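Mabuza Community Kitchen: progress report to the Risura Fund
Prepared by Poppy Rudd, kitchen coordinator
Period covered: April to July

We have had a really good few months. The new worktops went in during May, the last of the old cupboards left the building the week after, and we have been cooking in a proper kitchen ever since. Thank you! It has changed how the sessions feel, and people stay on to chat at the counter in a way they never did before.

Spending so far comes to £3287, which covers the worktops, the curtain, fitting, and the first batch of pans and bowls. Bevan Te Moana did the fitting with one helper and finished two days early. The only overspend was on delivery, and we made it up by keeping the old sink.

Sessions are going well. We run two a week, with 10 places in each, and the evening one has been full since June. Pravesh Du Plessis leads the evenings and has moved everyone on from soups to rice dishes and one-pot stews — the dal was a huge hit. Over 1000 portions have gone home in tubs since April, mostly on the evening session.

The grey speckled counter has been everyone's favourite part of the refit, and the white curtain behind it keeps that side of the room bright and simple. We went for cookware with a bit of colour, such as the pale green bowl and the dark blue saucepan with its glass lid.
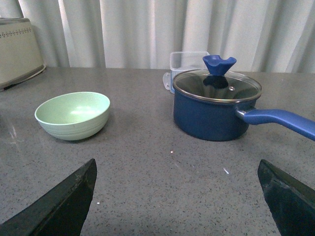 Will the kitchen need more equipment before the autumn sessions start?
A small amount: four more chopping boards, a second set of scales and some decent oven gloves, all of which fit within the money left in the equipment line.

Two things are running behind. The recipe cards are still in draft (Raphaël Boyer is testing the quantities for larger families), and the shelf labels from Stitero came in the wrong size and have gone back. I expect both to be sorted by the end of August.

Next we want to try a Saturday-style family lunch during the school holidays, with parents and children cooking together. Sizwe Mokoena has offered to plan the menus and has already sent me three, including a very tempting flatbread one. I'll send the costs with the next report.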